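Search this site Search Go

Unit 7: Bread, Water and the Invention of the Reasonable Tenant
Notes to accompany the lecture on shared housing and informal rules

Most of you have lived in a share house, so you arrive in this unit believing you are already experts. You are. The trouble is that your expertise is all of the one kind, acquired at two in the morning in front of an open fridge, and it doesn't travel well. The purpose of these notes is to give you some terms for what you already know and to make you slightly less certain about whose turn it was.

We begin with the written rule. Every share house has at least one, usually on the back of an envelope, usually underlined. The written rule is rarely the rule anyone lives by. It is better read as a fossil: somewhere in the household's past there was an argument about milk, and this is the impression it left in the mud. When you interview a household for the assignment, copy out the written rules first and then leave them alone until the end of the visit. Students who lead with the envelope get an hour of people defending the envelope.

The unwritten rule is harder to collect. People will tell you they don't have any. Ask what would happen if a new housemate used the good saucepan. You will get a short silence, a glance towards the saucepan, and then about a third of your chapter.

Guido Amato's term for this is "kitchen common law", which he used in the seminar series last July and has regretted ever since, owing to the number of essays that now open with it. Please don't open with it. His argument is that rules in shared houses grow by precedent. Somebody does a thing, the thing is tolerated, and after a few repetitions it becomes an entitlement. The person who parks in the driveway is the person who parked in the driveway. Amato is careful to say that precedent can be overturned, but only by someone prepared to be disliked until the lease runs out.

Prakash Krishnan takes the opposite line. He thinks precedent is what people reach for afterwards, and that the real work is done by objects: where the bin is, how many hooks are on the back of the bathroom door, whether the heater can be heard from the front bedroom. A house with three hooks and four tenants will have a towel problem, whatever anyone's character. Krishnan's chapter is on the reading list and is mostly about hooks. It is better than it sounds. 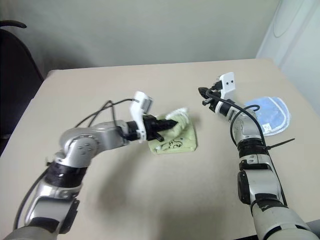 Ballarat, March 28, 2020

The Niskanen Street household, which we will use as the running case, was a weatherboard house with seven people in it and one bathroom. I chose it because its housemates kept a logbook, which sounds like a gift to the researcher until you have read it. Twelve pages concern a colander.

Read the logbook for what it leaves out. Rent appears twice. Love, as far as I can tell, appears once, in the margin, and is crossed out in a different pen. What fills the pages is maintenance: who rang about the gutter, who said they would ring about the gutter, and the slow conversion of the second group into a kind of folk villain. The labour of noticing that something needs doing is never entered anywhere, and by autumn the two people who do most of it have stopped writing in the book at all. Amato reads this as a protest. Krishnan points out that the pen had been moved to the laundry.

A word on guests. The Niskanen Street rule was that a guest became a housemate on the seventeenth night, for the purposes of the gas bill. No entry explains how they arrived at the number. It was enforced against one boyfriend and waived for another, and the entry recording the waiver is a model of how a group can change its mind without anyone admitting to having had one.

For the tutorial, bring a page on a single rule from a house you have lived in. Describe how you learned it existed. If the answer is that you broke it, say so, and try to keep your own acquittal to a paragraph. Change the names of your housemates, particularly if they are enrolled in this unit.

Reading: Krishnan, the chapter on fixtures; Amato, the seminar paper, skipping the section on parking if pressed for time. The logbook extracts are in the course folder. The colander material is optional — everyone reads it anyway.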